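Two Arms, One Planner: Mallik Gallery

Gallery | Notes | Downloads | Contact

Welcome to the gallery page for Mallik, the motion planner we write at Ketholm for small two-arm setups! If you've come over from the release notes, you already know what it does. If you haven't, the short version is that you give Mallik two goals, one for each gripper, and it works out a pair of paths that get both arms there without running into each other, the table or the rail they're mounted on.

I love this problem. One arm on its own is pretty friendly. You plan, you check the path against the table, you send it. Put a second arm within reach of the first and suddenly the free space has a moving hole in it, and the place where you most want to work (right in the middle, where both grippers can get at the same thing) is the place where the planner has the hardest time. We call that stretch of table the handshake zone, and most of Mallik was written because of it.

What changed in this version

The old planner took turns. It solved the left arm first, froze that path, and then asked the right arm to fit around it. That was easy to write and easy to debug, and it made the right arm look terribly shy. It would wait, take a long way over the top, and often give up when the left arm was parked anywhere near the middle.

The new one plans both arms together. There are 6 joints on each arm in our model, so the search runs over all of them at once, with the grippers left out until the last stretch. Edivaldo Nogueira wrote the sampler, and his trick is lovely: he keeps a store of 1000 poses where both arms are known to be clear of each other with the tips close together, and the search gets to use those as stepping stones. Before that we were throwing random guesses at a very thin slice of space and hoping.

Each path is then smoothed and timed, and Tirham takes over. Tirham is our controller, and it runs the two arms off one shared clock. If the left arm falls behind, the right one slows down with it, so the pair stays on the path that was checked. I can't say enough good things about this. Back when each arm kept its own time, a perfectly good plan could turn into a bad one halfway along.

About cables

Our collision model used to be clean. Links, joints, grippers, rail, table, done. Then Luana Brandão started adding cables to it, and I thought she was being fussy until I saw her test results. A cable that loops above the wrist takes up real room, and it moves when the wrist turns. Mallik doesn't try to simulate the cable itself. It puts a fat capsule over each wrist and another along the forearm, and treats those as solid. The planner loses a bit of space and we lose a lot of worry.

The capsules are set in the same file as the rest of the arm model, so you can shrink them if your wiring is tidier than ours, or turn them off while you're hunting for some other problem. Please turn them back on afterward!

Seeing the table

Troncoso is the perception side, and it's Solange Sampaio's project from top to bottom. It takes the head view, masks out the arms using the joint angles, and hands whatever is left to the planner as table, object or unknown. Unknown counts as blocked.

Wood grain turned out to be a fun one. Strong dark swirls and knots have edges, and the first version of Troncoso was very happy to find edges, so it kept reporting thin flat objects on a bare stretch of wood. Solange's fix compares each find with the fitted table plane and drops anything that has no height. It has one weak spot, and that's thin cable lying flat on the table, where the height is so small that it can get dropped along with the grain. She has a separate line finder for that on the way, and we're hoping to have it merged in April.

The masking step is what I'd look at first if you bring up Troncoso on your own rig. Those masks come from the arm model, and the arm model has no idea where your loose wires hang. We grow each mask by 20 pixels, and that swallows most of the wiring close to the links.

Reading a planner view

When we review a pose we look at three distances: tip to tip, elbow to rail, and forearm capsule to forearm capsule. Tip to tip gets all the attention and hardly ever causes trouble. The forearms are the ones to watch, especially with a wrist turned so its cable swings inward.

The pictures

Handshake zone, head view. White forearms bending in from each end of the rail, elbows wide, and only a small gap between the two grippers - exactly the kind of pose the old turn-taking planner hated. Note the black cable arching over each wrist, which is what those capsules are for, and all that wood grain in the middle for Troncoso to chew on.

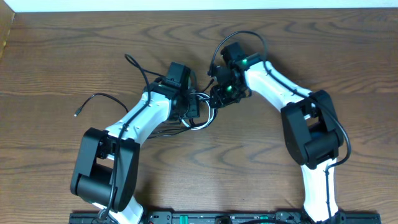 Credits and where to go next

Planner and sampler: Edivaldo Nogueira and Marcelino Barbosa. Perception: Solange Sampaio. Arm model and cable capsules: Luana Brandão. Controller: Ivone Barbosa.

The Downloads page has the arm model file, the store of clear poses and 7 recorded plans you can replay without any hardware. Start with the plan called "slow handshake" and step through it with the capsules drawn on. If you get a plan that looks odd, send us the log and the model file together and we'll have a look!

Page updated Thursday, March 7, 2024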